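## Fitico's two-armed cell gets its cables sorted out

Cell 7 at Fitico is back on the schedule after a slow April in which its most advanced component turned out to be a cable tie.

The cell has two arms on one table and a simulated copy in which every change is tried first. Solomiia Mykhailiuk looks after both, and says the copy complains less. Trouble began when the near arm started stopping with fault 1701, which the manual files under "other." Two controller restarts and one stern email to the supplier, Elteo, left the fault where it was.

Mykhailiuk then went back to the model and worked through the wrist poses with the cable loops drawn in, screwdrivers on the tabletop and the tray toward the far end.

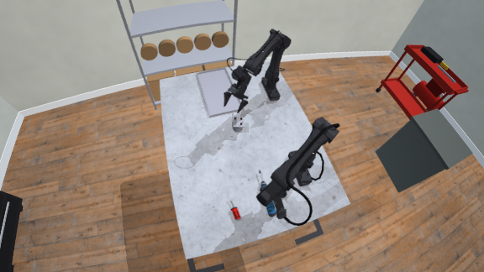

How often does the cell get a cable check now? Every 500 hours of running, and again after any change of gripper.

The fix was a longer loop at the near wrist and a new clamp at the elbow – an afternoon's work, most of it spent looking for the clamp. Miroslava Vakulenko, who runs the night shift, has asked for a spare to be kept in the drawer marked "spares," where at present there is a stapler.

Elteo has replied to the email. It recommends a restart.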